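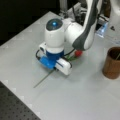 What does the Udel stem kit teach an arm to do?
Picking up thin, light things by the stem and standing them in a container, using demos you record yourself.

I built the kit with Meinir Dafis after we got tired of policies that only worked on blocks. Our first set had 175 demos and was pretty bad at anything skinny - the fingers kept closing a little to one side.

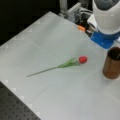
So we went up to 300, then 600, and changed where each stem starts every 16 demos. That second part helped way more than I expected! Training on the overhead view alone still lagged, so the kit now records a wrist view too.
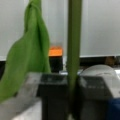
Wrist view, rod between the fingers.

Depth is the hard part for us right now. The wrist camera sits so close that small shifts look huge, and the policy can get jumpy (Meinir blames my crop settings). A green stem running top to bottom in front of a dark bin is a good test, with everything soft and blurry behind it.

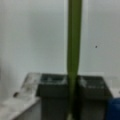 Crop settings ship in the kit as a plain text file. Start with ours, then widen them if your fingers are longer. I'd keep the pale wall in view, and anything bright in a corner, like that bit of blue at the bottom right, can stay too. Mounts for the Prosser wrist are sold separately.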